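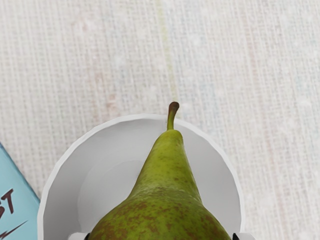
Kitchen tips for recording pick-and-place examples

Posted 5/3/23 in Workshop Tips

I've been collecting practice runs for a learning arm since March, partly in the simulator and partly at my own kitchen counter, and people keep writing in to ask how I set things up. So I'm putting the tips in one place (finally!). I use Rinutar for the simulated kitchen and Zulholm to record and replay the runs, but most of this should carry over to whatever you've got.

Start with fruit in a bowl. It sounds too easy, and then you try it. A pear in a snug bowl leaves you very little space to get a finger down on each side, and that's the part you want the system to see over and over. Come straight down, stop, check both sides, then close. I used to come in at a slant to save time and I threw out most of those runs later.

Pick a pear with some freckles and russet on it if your fruit library lets you choose. The plain green one I used first looked the same from every side, and I couldn't tell on replay if it had turned in the grip. With a mottled skin you can see it right away.

Don't grab the stem! I know it's sticking up there looking like a handle. Go for the body, low down where it gets wide, and keep the stem out of it completely. If you have a few stem grabs in your set already, pull them, or label them as misses so they don't get mixed in with the good ones.

White bowls are fine, but watch the light. A pale bowl on a pale cloth can wash out at the rim, and then the depth readings get silly. I turn the main light down a notch and leave a little shading on the inside wall. On my real counter I just close the blind halfway.

Leave some clutter out. A box near the bowl, a striped or woven tablecloth, whatever a normal kitchen has lying around. My first batch was all on a bare gray table, 155 runs of it, and the arm went to pieces the minute I put a cloth down. Now I swap the cloth and move the boxes every 30 runs. Takes a minute, and you can have a sip of coffee while the scene reloads.

Save the bad ones too. Zulholm has a key for marking a run as failed, and I ignored it for weeks and just deleted everything I didn't like. Big mistake. Slips and bumps are useful as long as they're marked, and I've got a folder of them now that I go back to all the time.

Name your files something sensible. Fruit, bowl, cloth, run number, in that order, every time. I have a folder called "pears new new" and I still don't know what's in it.

Take breaks. My limit is seven batches in a sitting, and after that my hands get lazy and I start closing the gripper too soon. You'll see it in the replays, little hurried pinches toward the end of the evening.

I'm at more than 375 good runs with pears and I'm moving on to plums next, which roll, so wish me luck. If you've got a trick for keeping round fruit still in a wide bowl, leave it in the comments. A folded dish towel works on the real counter, but the simulated one keeps sinking through the bottom and I haven't found the setting for it yet.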